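3.2 Unpacking into an intermediate container

Unpacking of produce has received less attention in the household storage literature than shelving or refrigeration, although it is the stage at which items are most often handled twice. Marinescu and Pîrvu treat it as a single transfer from bag to final location. In the Celach households we found this to be the exception. Of the 17 households that completed the diary, most moved loose fruit and vegetables first into an open basket or bowl on the counter, and only later to a drawer or the refrigerator. We refer to this holding vessel as the intermediate container.

The type of bag had a clear effect on how the transfer was carried out. Rigid and semi-rigid carriers stay open when set down, and items were lifted out from above. Thin plastic produce bags behave differently. Once the load is partly removed, the film collapses over what remains, and the opening no longer faces a predictable direction. Participants dealt with this in 2 ways: by holding the mouth of the bag open with one hand and reaching in with the other, or by gripping the closed end and tipping the contents out. Tipping was the faster method but was abandoned by several participants after round items rolled off the counter.

Translucent film offers a partial advantage, in that the colour and approximate position of an item can be judged before the hand enters the bag. Outlines are less reliable. Where the film is creased, neighbouring items of similar colour tend to merge, and participants in the Vollasau group reported feeling for the item through the plastic before reaching for it.

Placement in the intermediate container was seldom orderly. Long items were often left leaning against a wall of the basket, with rounder items settling at the base. We did not score this as an error, as the container is emptied again within the same day in most households. Baskets with perforated walls were preferred for unwashed produce. Figure 3 shows a partly unpacked arrangement, with items both in the basket and in the bag. Arrangements of this kind were coded as incomplete, whatever the number of items remaining, and the bag itself was coded separately as discarded, folded or left in place.
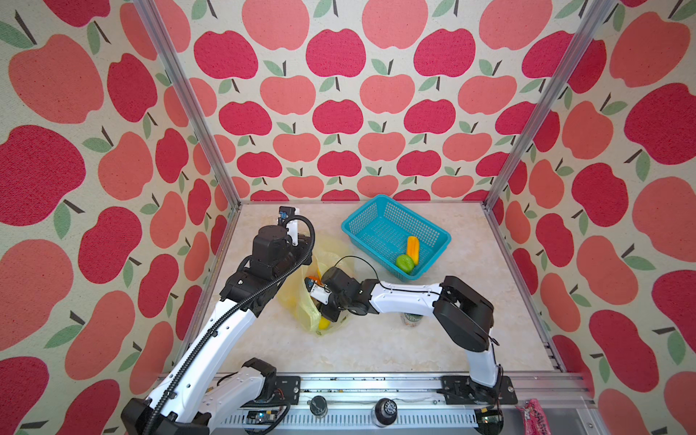

Figure 3. Turquoise basket and translucent produce bag on the work surface, coded as incomplete.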